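Catégorie : Projection et salles – Lecteurs et serveurs de cinéma

Prastis Woo 3 – serveur de lecture DCP pour festivals et salles mobiles

Le Woo 3 est un serveur de lecture autonome destiné aux salles temporaires, aux projections en plein air et aux festivals qui doivent enchaîner des copies de provenances diverses. Il lit les paquets DCP aux normes Interop et SMPTE, en 2K et en 4K, à 24, 25, 30 et 48 images par seconde (48 en 2K uniquement). Le châssis occupe 3 unités de rack. Profondeur à prévoir, câblage compris : 900 mm.

Ingestion

L'ingestion se fait par disque CRU, par USB 3 ou par le réseau. La somme de contrôle de chaque fichier est vérifiée en fin de copie ; un paquet incomplet reste visible dans la liste mais ne peut pas être placé dans une séance. Les KDM sont lues depuis une clé USB formatée en FAT32 ou déposées dans le dossier surveillé. La fenêtre de validité s'affiche en heure locale, avec le décalage UTC entre parenthèses. Il est possible d'ingérer pendant une projection, à débit réduit.

Version 9 du logiciel

Le Woo 3 est livré avec le logiciel Drurnenon 9. Par rapport à la version précédente, l'éditeur de séances accepte les sous-titres externes en deux langues, le second flux étant envoyé vers un afficheur placé sous l'écran. Le décalage se règle image par image, séance en cours.
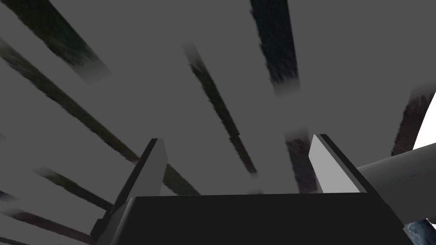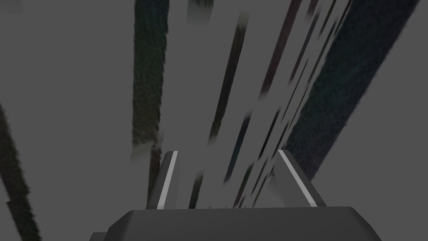
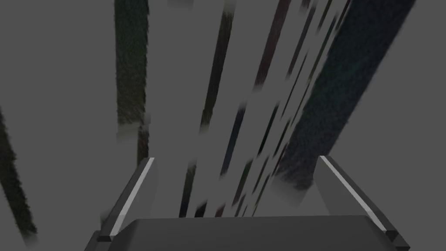

Les repères d'automation (lumière de salle, rideau, changement de format) sont conservés lorsqu'une séance est dupliquée. Ils sont perdus si la bobine est remplacée par une autre version du même film – il faut alors les reposer à la main.

Caractéristiques

Stockage utile : 9 To en RAID 5
Sorties image : 2 × 3G-SDI, 1 × HDMI 2.0 (contenus non chiffrés seulement)
Sortie son : 16 canaux AES/EBU sur RJ45
Automation : 8 entrées et 8 sorties GPIO, commandes TCP
Consommation maximale : 222 W
Température de fonctionnement : 5 à 35 °C
Référence : Woo 3-R

Installation

Laisser une unité libre au-dessus du châssis. Le ventilateur arrière est accessible sans sortir l'appareil du rack. Pour une cabine ouverte sur la salle, le kit silencieux (référence Woo 3-S) remplace les deux ventilateurs avant et limite la température ambiante admise à 30 °C. Le certificat du serveur doit être transmis aux laboratoires avant toute demande de KDM ; il s'exporte depuis le menu Système, onglet Identité.

Disponibilité

Commandes ouvertes depuis le 29 septembre 2025, expédition depuis l'entrepôt de Clultport à partir de novembre. Garantie de 3 ans, pièces et retour atelier. Le prêt d'un appareil pendant la réparation est en option – à souscrire à l'achat.

Commentaires

cabine_sud
Le second flux de sous-titres passe-t-il aussi en SDI ou uniquement par le réseau ?

Prastis – support
Réseau uniquement. Un convertisseur externe est nécessaire pour un afficheur SDI.

projo34
Toujours pas de NTFS pour les clés KDM, dommage. Sinon l'ingestion pendant la séance fonctionne bien chez nous sur le modèle précédent, sauf avec les disques USB 2.

R. plein air
900 mm de profondeur, ça ne rentre pas dans notre flight-case. Existe-t-il des connecteurs coudés ?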